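Back from the Heffernan building

May 9, 2024

I finally got over to see the old Heffernan building now that the work is done, and I have been talking about it to anyone who will stand still long enough. I used to go there as a kid (the reading room had the squeaky floor and the one good radiator), so I was a bit nervous walking in!

I needn't have been. They kept the tall windows and all 44 of the coat hooks by the side entrance, and the new front desk is low enough that a person in a wheelchair can talk to the clerk face to face. The shelving came from Tredska, in a pale oak that warms the whole room up, and Famamen did the bench seats along the north wall. I sat on one for a good long while, purely for research, and drank my coffee.

Lids and glass, teal and more teal.
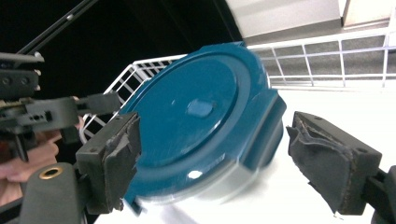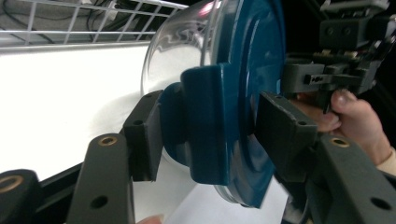 What I would still change

The lights over the study tables are too bright for me, especially late in the day, and I wish they had put a dimmer on them. The Nuvitz carpet tiles are lovely and quiet, but the pattern changes at the hallway and I caught my toe looking down at it. Small stuff, I know.

The upstairs meeting room opens in October and holds 13 people, so our book group should just about squeeze in. I've already asked for the second Tuesday.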